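Garra manual: dedos com textura ou dedos lisos?

ettore_c
Sexta passei a tarde comparando dois jogos de dedos na garra de mão, o Palus e o Filska. Com a concha de silicone o Palus foi bem. Com a colher de madeira, depende do humor dela.
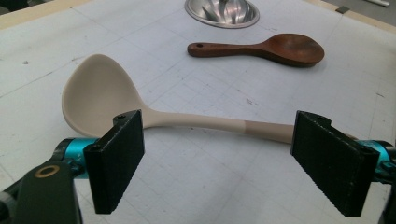
O cabo da concha cede quando aperto, e aí qualquer dedo parece genial. Fiz 30 pegadas com cada jogo e só confio nas da colher.

sanna_g
30 é pouco. E você aperta com a mão, ou seja, está testando o seu pulso.

ettore_c
Meu pulso agradece a atenção. O braço só libera em março.

nagano46
Discordo da Gemma, para escolher dedo serve. Eu olharia primeiro se as pontas fecham paralelas.

ettore_c
Olhei. Quase encostadas, sobra uma fresta fina entre as duas.

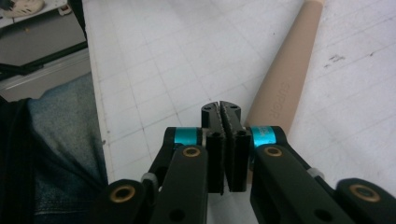
Afrouxei os parafusos, realinhei, e a fresta continua me encarando.

sanna_g
Então é folga na articulação. Troca as buchas antes de culpar o dedo.

nagano46
Ou deixa assim. Quem vai pegar papel com isso?

sanna_g
Ele. Segunda que vem, aposto.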